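Riding the Vestenton Local to the End of the Line

I had my coffee in one hand and my ticket in the other when the conductor leaned out of the second car and hollered that if I was coming, I'd better come now.
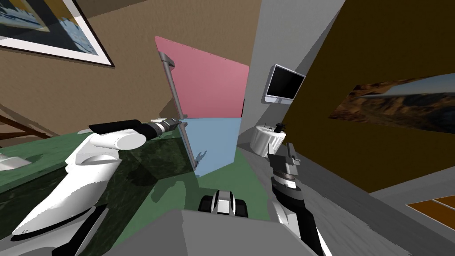

So I ran, and most of the coffee stayed in the cup. The local out of Pokton doesn't wait for anybody, and I kind of love that about it. It leaves before sunrise with five cars of grain, an old passenger coach hooked on the back, and whoever was awake enough to buy a seat.

I've wanted to ride this line since I was a kid (my grandmother lived close enough to the tracks that her plates rattled). It's a short line, 47 miles from Pokton to Vestenton, with one real town in between. That's Serbridge, and if you blink you'll still see it, because the train slows to a crawl there for the old river crossing and you get a good long look at the feed store, the ball field and somebody's very nice tomatoes.

The engineer that morning was Rosaura Yupanqui. She let me come up front during the layover at Serbridge, and I asked her every dumb question I had. How do you know when to brake? (You start way before you think you should.) Do you get bored? She laughed at that one. "I've got a hill, a bridge and a guy who parks his truck too close to the rails," she told me. "When would I get bored?"

The hill is Rizzi Grade, and it's the reason freight crews around here talk about the weather so much. Wet leaves in the fall will stop a heavy train cold. They carry sand on the locomotive and drop it in front of the wheels for grip, and you can hear the difference from the coach, a sort of gritty crunch under the floor. We went up at a walking pace. A dog kept up with us for a while, then lost interest!

What surprised me was how busy the line is. I figured it was hanging on by its fingernails, and for a long time it was. The big railroad that used to own it wanted out, trains got down to 3 a week, and there were weeds up to your waist in the Vestenton yard. Then a group of grain shippers got together and bought the thing, fixed the worst of the ties, and started asking everyone along the route what they needed moved. Fertilizer, lumber, a lot of canned goods. Last June they handled 266 carloads, and Rosaura says her phone rings on her days off now.

The passenger coach doesn't make much money. The seats are lumpy, the heater has two settings (off and August), and you can't get a sandwich. But people ride it anyway. I sat across from a couple going to see a new grandbaby and a man with a cello case who slept the entire way, even through the horn at the county road, which about lifted me out of my shoes.

We rolled into Vestenton a little before ten. I had a couple of hours before the trip back, so I walked over to the diner across from the depot, ordered the pie, and watched them switch the grain cars over to the elevator track. Get the window booth if you go, and buy your return ticket before you eat. The depot counter closes for lunch.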